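News > Local > Work and Business

June | By Sheyla Huaranga
5 minute read

I spent most of a morning last month watching people open boxes, and I have to say I enjoyed it far more than I thought I would. The boxes, the tables and the rest of the living room furniture belong to Tesance, a small firm that moved into the old carpet showroom at Emham in the spring, and what they make there is practice. Hours and hours of it, all recorded, so that a robot can be taught to do small household jobs by learning from people who already know how.

You may have walked past and wondered. The windows on the Trerkton road side are papered over, and the sign by the door is about the size of a paperback. I only found out because my neighbour's daughter applied for a job there and came home saying she'd been paid to tidy up (her mother was speechless, as you'd imagine).

Benvinda Sequeira runs the floor. She used to manage the kitchen at a primary school and she has kept the voice for it, friendly but you do put your bag where she tells you. She gave me a cup of tea and a chair and let me ask anything I liked, as long as I didn't talk to anyone in the middle of a take.

A take is one go at one task. Somebody picks up a pair of hand-held grippers, one for each hand, stands at the marked spot, waits for the beep and gets on with it. Open the thing, close the thing, move it over there, put it back. Then the beep again, and a few seconds' rest while the next one is set up. Most takes are under a minute. The target is 114 good ones per person per shift, and Benvinda was quick to tell me that the word "good" is doing a lot of work in that sentence!

The grippers carry blocks printed with black and white squares, and those are what the software uses to work out where each hand is and which way it's turned. If you put a sleeve over the squares, or lean across so they can't be seen, the take may have to go in the bin. There's quite a knack to keeping your elbows out of the way. I was allowed three tries at the end of the morning and got told off, nicely, for my elbows on every single one.
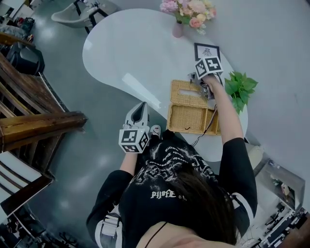 How many takes does a robot need before it can do a job like lifting a lid?

It depends on the job, and Tesance doesn't settle on a number until the first batch has been tried out. For the lid tasks they collected 390 takes to begin with, spread over different tables and different people, and then went back for more where the results were weak.

That answer came from Till Reinholz, who looks after the recordings once they leave the floor. He has a desk at the back with two screens and a packet of oat biscuits, and he goes through the takes at double speed, marking the ones to keep. I'd assumed he would throw out anything clumsy. Quite the opposite, he's fond of a fumble, so long as the person sorts it out afterwards, as a learning system that has only ever been shown perfect goes has no idea what to do when something slips. The ones he does throw out are the muddled ones, where somebody has stopped halfway to scratch their nose or started before the beep.

He also likes variety, and this is where it all gets a bit like a jumble sale. There is a storeroom full of tissue boxes, vases, tins, baskets, picture frames, slippers and plastic fruit. Oi-ling Chung buys most of it, a lot of it from the charity shops in Trerkton, and she changes the tables round between sessions so the same job never looks quite the same twice. She showed me her notebook, which has a page for every table and little sketches of where everything goes. I asked whether she gets to keep anything. She said she has her eye on a teapot.

The work itself is steady and rather quiet. People do half an hour on and then a break, and they swap tables after the break so nobody's shoulders suffer too much. Arnaldo Paiva, who came over from warehouse work, told me his wrists ached for the first fortnight and then stopped. He finds it restful now. He listens to the beeps, he said, and thinks about his allotment. He did admit that he caught himself at home waiting for a beep before he opened the fridge.

I did ask the question I suspect most of you would ask, which is whose robot all this is for. Tesance sells the recordings on, and the one customer they were happy to name is Nishimura, which is working on a two-armed machine for care homes and sheltered flats. It won't be coming to Emham for testing, I'm sorry to say, as I would have queued up. The recordings go off each evening and the trying-out happens elsewhere, with a report back on which tasks need another round. The latest report had asked for more drawers and more lids that stick.

So they're hiring. Benvinda wants enough people to run an evening shift from September, four till eight, and she'd particularly like to hear from left-handers, and from people over sixty, who she says tend to take their time and open things properly. Training is 78 minutes (I queried it, and that is how long the session lasts, she has timed it) and you're paid for it. No experience needed, flat shoes please, and pop your name on the list at the side door any morning before eleven.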